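Buy Fewer Clothes, but First Look at the Ones You Have

I come from a town where clothes were repaired until the repair was bigger than the cloth. When I moved here I was surprised by how easily people give things away. Every month there is a bag by the door, then the bag is gone, and soon the closet is full again. I did the same for many years, so I am not writing this from a high place.

My opinion is simple. Most advice about owning less begins at the wrong end. It tells us what to throw out. I think we should begin with knowing what we own, and this takes more patience than a bag by the door.

Last November I wrote down every piece of clothing I had, including socks as pairs. The number was 127. I had guessed 60. I felt a little ashamed of the difference, and also curious, so I kept the list and put a small mark beside each piece when I wore it. By spring a large part of the list had no mark at all. There were three gray sweaters from Ladis that I could not tell apart in the morning, and a Van Hecke raincoat I had kept in its paper for a wedding that was moved indoors.

The place where you learn the most about your clothes is the laundry. In the closet everything looks equally useful. In the laundry you see only what your life really needs, and it is the same small group every time.

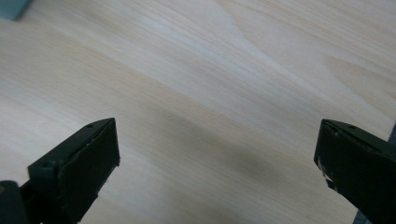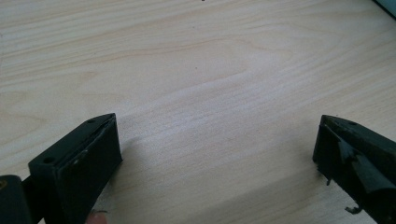
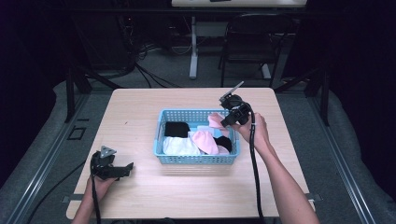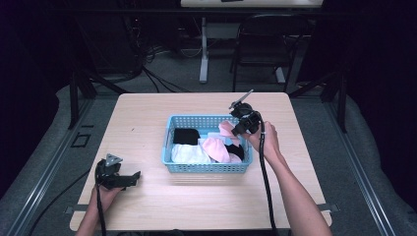 How long should a person keep a list like this before giving anything away?

One full year is best, so that every season has its turn. If a year feels too long, keep it from the first cold week until the first hot one, and leave the summer things alone until you have seen them in use.

I know the argument against me. A friend tells me that a list of clothes is a hobby for people with too much time, and that a tired parent of small children can't put marks beside shirts. She is right about the marks. An easier way is to hang every washed piece at the left end of the rod. After some months the right end shows you what you don't touch. It is less exact than my list and it costs no effort.

There is a second argument, which I find harder. The shops need us to buy, and people work in those shops. When the Pruvach mill near my old home closed, two of my uncles lost their work, and nobody in my family would have called fewer shirts a good thing. I don't have a full answer. I can only say that the mill made heavy cotton that lasted, and it closed in a time when people were buying more clothes than before. Buying more did not save it.

So I have made some rules for myself. I wait 5 weeks before I buy anything that is not underwear. I pay for repair when the repair costs less than half of a new piece. The woman at Cimovura, the tailor shop behind the post office, has changed the zipper in my winter coat twice, and the second time she asked if I would like to learn it. I was slow and my seam was not straight, but the coat closes.

I still own too much. The list has become shorter by nearly a third, and two of the gray sweaters went to my cousin, who wears them to paint fences. The raincoat I took out of its paper. It has a good hood and the pockets are deep enough for gloves, and I wore it to the market this morning.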